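README: Handschuh-Set Amitz, Einrichten, Pflegen, Flicken

Hallo und willkommen im Ordner! Wer hier landet, hat wahrscheinlich gerade das Set Amitz übernommen und will wissen, warum der rechte Handschuh manchmal spinnt. Dazu kommen wir. Ich bin Ademir Pimentel, ich baue und repariere die Trackinghandschuhe für das Projekt Cullow, und fast alles, was unten steht, habe ich mir beim Schrauben notiert. Den Teil zur Auswertung hat Cempaka Ngau geschrieben, der liegt in einer eigenen Datei (auswertung.txt).

Kurz zum Datensatz

Cullow sammelt Handbewegungen beim Falten und Ordnen von Wäsche, damit unser Zweiarmroboter Sithole das irgendwann selbst hinbekommt. In diesem Paket stecken 1837 Clips, alle mit Kopfkamera und beiden Handschuhen aufgenommen. Gefaltet wird in normalen Wohnräumen, mit Teppich, Vorhängen und allem, was da sonst so steht. Im Labor Istmont haben wir nur kalibriert.

Was zum Set gehört

Zwei schwarze Handgurte ohne Finger, links und rechts nicht vertauschbar
Weiße Markerhalter aus dem 3D-Drucker, je einer oben und einer unten
Zwei dünne schwarze Kabel
Ersatzschrauben, Ersatzmarker, ein kleiner Inbusschlüssel (bitte zurücklegen!!)

Anlegen

Gurt zuerst locker über die Hand ziehen, dann den oberen Halter ausrichten, dann festziehen. Der obere Block soll auf dem Handgelenk sitzen und darf beim Beugen nicht kippen. Der untere Block steht ein gutes Stück vor, daran muss man sich gewöhnen, gerade wenn man Stoff zwischen den Fingern hat. Ich lasse neue Leute deshalb erst mal ein paar Minuten ein Tuch hin und her ziehen, bevor irgendwas aufgenommen wird.

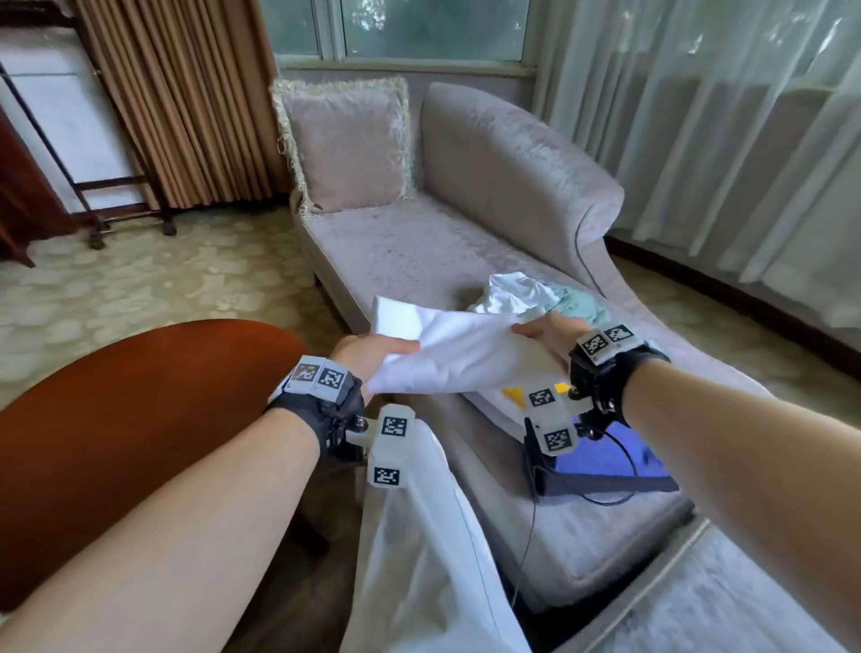 Abb. 1: Beide Handschuhe angelegt, weißes Tuch über der Chaiselongue gespannt. Das Kabel vom rechten Handschuh läuft über die Sitzfläche.

Zum Kabel: genug Schlaufe lassen! Wenn es beim Ausstrecken der Arme spannt, zieht es am unteren Block und die Pose wandert. Unter die Wäsche sollte es auch nicht geraten, sonst faltet man es mit ein (ist mir passiert, mehr als einmal).

Marker prüfen

Vor jeder Sitzung alle Marker einmal anschauen. Flecken sind der häufigste Ärger. Auf einem der oberen Marker links in Abb. 1 ist so ein orangefarbener Fleck, und genau auf solche Stellen achte ich. Mit einem trockenen Mikrofasertuch abwischen, kein Alkohol, der löst uns den Druck an. Geht der Fleck nicht weg, Marker tauschen. Der Tausch geht so:

1. Kabel abziehen.
2. Alten Marker mit dem Fingernagel von der Ecke her lösen, Kleberreste abrubbeln.
3. Neuen Marker mit derselben Nummer nehmen. Die Nummer steht in der Liste marker_ids.txt.
4. Mittig aufkleben, Blasen herausstreichen, 30 Minuten liegen lassen.
5. Neu kalibrieren. Auch wenn man sicher ist, dass er exakt sitzt.

Die kleinen schwarzen Schrauben am Block lockern sich gern. Handfest reicht. Wer mit Gewalt anzieht, reißt das Gewinde aus dem Druckteil, und dann drucke ich wieder 140 Minuten lang einen neuen Halter.

Kalibrieren

Arme nach vorn, Handflächen nach unten, still halten, bis das Skript 300 Bilder beisammen hat. Danach Handflächen einmal zueinander drehen und zurück. Meldet das Skript einen Versatz, zuerst den Gurt prüfen, dann die Schrauben, dann erst an der Software zweifeln. Diese Reihenfolge hat mir schon viele Abende gerettet.

Arbeiten am Tisch

Am Tisch liegen die Unterarme anders als über einem niedrigen Möbel, und die unteren Module kommen näher an die Platte. Also Hände leicht anheben und das Tuch an den Rändern greifen. Wer auf der Kante aufsetzt, verschiebt den Block. Bitte auch darauf achten, dass keine Ärmel über die Marker rutschen, am besten gleich mit freien Unterarmen arbeiten. 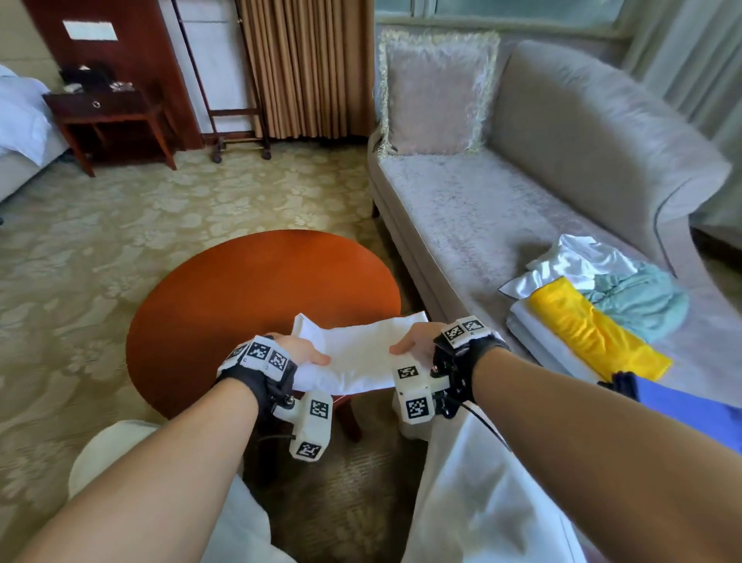
Abb. 2: Griff am runden Holztisch. Das Tuch wird an gegenüberliegenden Rändern gehalten, die Kabel gehen von den unteren Modulen ab.

Bekannte Macken

Gegenlicht vom Fenster macht der Erkennung zu schaffen, vor allem bei den oberen Markern. Vorhang halb zu hilft meistens.

Der rechte Handschuh verliert ab und zu kurz die Verbindung. Ich habe im September den Stecker neu gelötet, seitdem ist es besser, aber noch nicht weg. Wenn es passiert: Clip abbrechen, Stecker ziehen, neu stecken, von vorn. Betroffene Clips haben in der Spalte status den Eintrag luecke.

Gurte nicht in die Maschine! Handwäsche, lauwarm, Halter vorher abschrauben. Über Nacht trocknen lassen.

Fragen und kaputte Teile bitte an mich, Kürzel ap im Werkstattkanal. Ein Foto vom Schaden dazu wäre super, dann kann ich das Ersatzteil schon mal in den Drucker werfen.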